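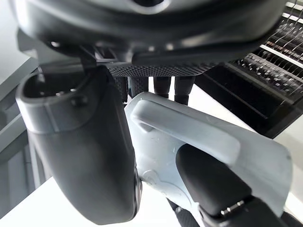 Leandro Ulloa
Writes this blog, mostly in the evenings

The garage wanted £500 to get my car through its test, and that was before they'd had a proper look at the exhaust. I said I'd think about it, walked home in the drizzle, made a pot of tea, and by the bottom of the second cup I had more or less decided to see how long I could manage on the bus. That was February, and I'm still at it, so I thought I'd write a little about how it's going for those of you who asked after my last post (and for my sister, who thinks I've lost my mind).

We live on the Movville side of the river, up the hill past the old dairy, and the 72 stops at the end of our road. I must have driven past that stop thousands of times without taking in that it had a bench. It's a good bench too, with a hedge behind it that keeps the wind off your neck, and if you get there a few minutes early in the morning you catch the sun coming over the roofs opposite. I have taken to leaving the house ten minutes before I need to, which anyone who knew me in my driving days will find hard to believe.

The bus goes down through Movville, over the bridge, round the houses at Berhe and then along the valley to Lodow, where I work. In the car it was a twenty-minute run on a good day. On the bus it's nearer fifty, and I won't pretend I didn't grumble in the first week. I'd sit there looking at my watch at every stop, working out where I'd be by now if I were driving, and getting crosser and crosser with people who waited until they were standing beside the driver before they started looking for their purse.

Then at some point in the second week I forgot to be annoyed. I'd brought a library book, one of those fat family sagas with a tree of names at the front, and I looked up and we were already in Lodow and I had to scramble for my bag. I've since read more than I managed in the whole of last year, and I am on chatting terms with a lady who gets on at Berhe with a very old spaniel. The spaniel rides on her feet. I know all about his teeth.

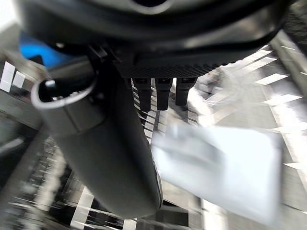
Grey, with a bit of bright blue

Shopping was the part I worried about most. I have always been a once-a-week, fill-the-boot sort of shopper, and you simply can't do that when you have to carry the lot up our hill. So now I buy less and buy it more often, usually on the way home, and I've stopped throwing away half a bag of slimy salad every week. Potatoes are still a nuisance. I tried bringing home a big sack of them once and had to sit down on a garden wall to get my breath, and a man came out to ask if I was all right. He gave me a glass of squash, so that was nice, but I buy the small bags now.

The evenings are harder. The last bus back from Lodow leaves just before eight, so no lingering after work, and I've missed two birthday drinks that I'd have liked to stay for. Sundays there's hardly a service at all. When my cousin had us over to Cirivham for lunch it took 3 buses each way, with a long wait in the middle beside a closed café, and we ate our emergency biscuits before we'd even left the valley. It was a lovely lunch, mind you, and she sent us home with half a plum tart on a plate wrapped in a tea towel, which I held on my lap the whole way like a baby. I still have her plate. Marta, if you're reading, I haven't forgotten!

As for money, I did sit down and work it out at the kitchen table. With the weekly ticket, and counting insurance and petrol and everything else I'm not paying, I am well ahead, even after the taxi I took the night it snowed. The car is still in the side lane with moss growing along the window rubbers. I've had one offer for it, from a neighbour's son who wants it for parts, and I keep saying I'll ring him back.

There are 13 stops between our bench and the one outside my work, by the way. I can say them in order now. Next month they're changing the timetable and moving the early one forward by a few minutes, so I shall have to see what that does to my toast.

Blog > Day to day > Getting about

Contact | © Leandro Ulloa | Back to top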